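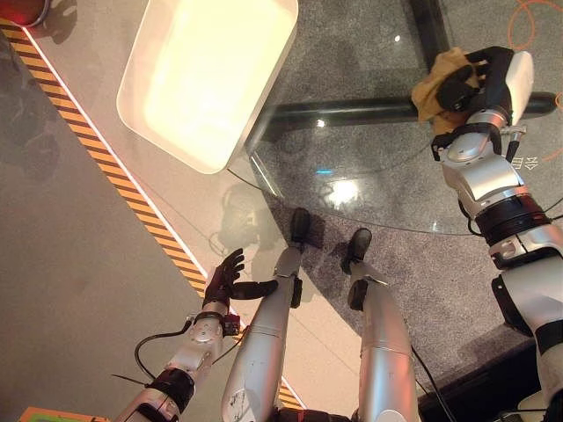 Last updated: Mar 30, 2025
Reading time: 10 min

4. Hems, corners and the folding of used towels

4.1 Why the corner was studied separately

In the previous section we treated the cloth as one surface. This was enough for describing how dust and spilled liquid are taken up, but it was not enough for describing how people put a cloth away. When a person folds a towel, the hand does not go to the middle of the fabric. It looks for a corner, or for a hem, and the fold begins there. Besnard made this remark already during the pilot study in the Delorme building, and we decided to give the corner its own set of notes.

By "corner" we mean the zone where two edges of the cloth meet, including the part where the hems overlap. By "hem" we mean the edge that was turned over and stitched by the maker. Many thin cleaning cloths have no hem in this sense. They have an overlocked edge, or an edge which was only cut, and we note these cases as "unhemmed" in all tables. Terry towels in our set were all hemmed on the two short sides, while the long sides were sometimes closed by the weave itself.

4.2 Material and procedure

The towels and cloths came from shared workrooms and kitchens in two buildings, Delorme and Kavbridge. The users were asked to continue their usual habits. They were not asked to fold, and no instruction about folding was put on the wall. Delaunay and Perrin visited the rooms at the end of the working day and wrote down the state in which each textile was found. Four states were used: spread, hung, folded, and bunched. A textile was called "bunched" when no two edges were lying parallel and when the fabric was gathered in one place. A textile was called "folded" when at least one fold line crossed the whole width.

In total we have 468 notes on terry towels. The notes on thin cloths are more numerous, some 907, but a part of them is less complete, for reasons which are given in the appendix. We therefore use the thin cloths only for comparison in what follows, and we do not calculate anything on them where the edge type is missing.

A difficulty appeared quickly with the state "folded". A towel may be folded well in the middle and still have one corner that is turned under, or rolled outward, so that the pile looks uneven from the side. In the first version of the form this towel was simply folded. In the second version, used from October, there is a separate line for each corner that can be seen, with the choice between flat, turned, and rolled. "Turned" is used when the corner lies over or under the fabric with a clear crease. "Rolled" is used when the edge comes back on itself without a crease. The two can occur at the same place, and then both are written.

4.3 Behavior of the terry hem

Terry fabric is built of loops standing on a ground weave. At the hem the loops are usually absent, or they are pressed by the stitching, and the fabric is double or triple. The result is a narrow band which is stiffer than the rest of the towel but not much heavier. When such a towel is folded, the soft part accepts the fold easily and the band resists it. If the fold line arrives near the band at an angle, the band pushes the fabric up and a ridge can be seen from above. Soft rolls form next to it, most often along the outer edge.
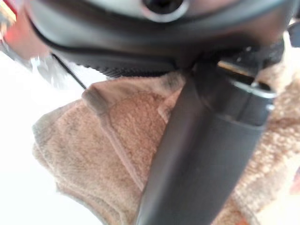
Figure 4. Folded corner of a tan terry towel. The stitched hem makes a raised ridge with a darker seam line; the outer left edge curls back on itself in soft rolls.

Figure 4 is useful for the reading of our form. By the rules of 4.2, a corner of this kind receives "turned" for the fold and "rolled" for the outer edge. We ask the reader to notice also the surface of the pile. On the right side of the figure the loops look coarser and lighter than elsewhere. We do not conclude from this that the towel is worn at that place. The direction in which the loops lie changes the color that the eye receives, and a towel that was stroked by the hand in one direction may look lighter there until it is shaken. For this reason color was not used as a sign of wear in any part of the study.

It is also seen in practice that a ridge is not removed by pressing the towel flat. The pressed fabric rises again when the weight is taken away, particularly if the hem was sewn with a tight thread. What helps is to open the last fold, to pull the corner outward along the hem, and to fold again with the line parallel to the band. Several users did this without thinking about it. Others left the corner as it was, and in these rooms the piles leaned to one side after a few towels.

4.4 Comparison with thin cloths

Thin wiping cloths do not show the ridge. They have little stiffness at the edge and they follow the hand. Their problem is of another kind. A thin cloth which has been held in the closed hand keeps the small creases of the grip, and it is often put down in this form. In the workrooms with glass tables, where the cloth is taken many times in one day, the state "bunched" was the normal one and the state "folded" was rare. Users explained that they will need the cloth again soon. One of them said that a folded cloth looks clean and that another person will then put it back in the cupboard, which she did not want.

We think this last remark is important. The fold carries a message about use. A bunched cloth says that the work is continuing, and a folded towel says that it is available. Where thin cloths and terry towels lay on the same shelf, the difference was understood by most of the users but not by all, and Perrin noted two rooms in which used thin cloths had been folded among clean ones.

4.5 Agreement between observers

To check the form, Ghorbani and Marty looked separately at 36 terry towels which were laid out on a table by a third person. They agreed easily on "flat". The disagreements concerned the border between "turned" and "rolled", in the situation where a crease begins at the hem and disappears after a short distance in the loops. Marty wrote "turned" as soon as a crease could be felt with the finger. Ghorbani wrote it only if the crease could be seen. After discussion we kept the visual rule, because the evening visits were made without touching the textiles, and a rule that needs the finger could not be applied there.

The earlier notes were not corrected after this decision. They were written by eye from the beginning, and the visual rule describes them well enough. The tactile rule may be better for a laundry, where every piece passes through the hands in any case, and the form of the Preder laundry, on which ours was partly based, does contain a line for it. The question of drying on a rail, which changes the shape of the hem before any fold is made, is treated in section 5.

Contact: Ludivine Delaunay, Kovell Textile Use Group | © Kovell 2025 | Back to top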